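Salus Word List: data card

3 min read

Salus is a word list of kitchen and household terms collected from handwritten recipe cards. It holds 600 entries. The cards came from the Namboodiri family papers and were typed up by Anitha Alva. This card covers the second release, dated April 20, 2022.

## What is in it

Each row has a headword, the spelling on the card, a short meaning and a card number. Where a card gave two spellings, both are kept in the same row and split by a semicolon. 17 entries have no meaning yet.

## Changes since February

- 22 duplicate rows merged
- Weights and measures moved to their own file, measures.csv
- "Skillet" and "spider" are now separate headwords

## Known problems

The cards lean heavily toward baking. Meat and fish terms are thin. Card 100 is water damaged and its last three lines are guesses, tagged "unsure" in the notes column.

## Use

Free to copy and change with credit. Please do not merge it with the Ivora list without keeping the card numbers, as the two use different spelling rules. 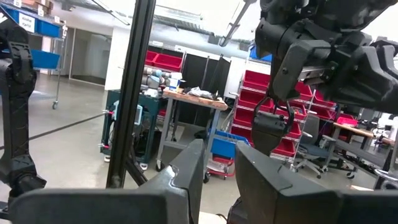
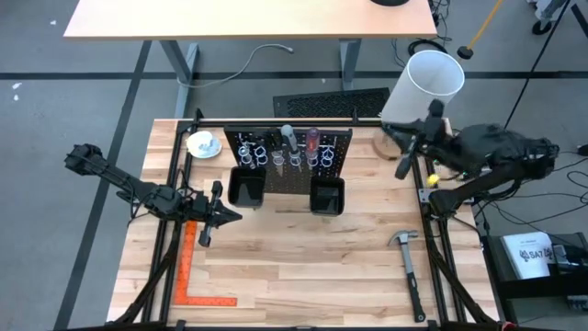

Photos: Nkrumah Alhassan

Corrections go in the issues tab. Give the card number and the row.

Related
- Ivora: regional spellings
- Lemetti seed catalog terms
- Typing guide for handwritten cards

Comments

marta_k: Row for "gem pan" has the meaning of "gem iron". Swapped?

Anitha Alva: Yes, swapped. Fixed in the working copy.

dlo: Is there a tab-separated version? My import chokes on the semicolons.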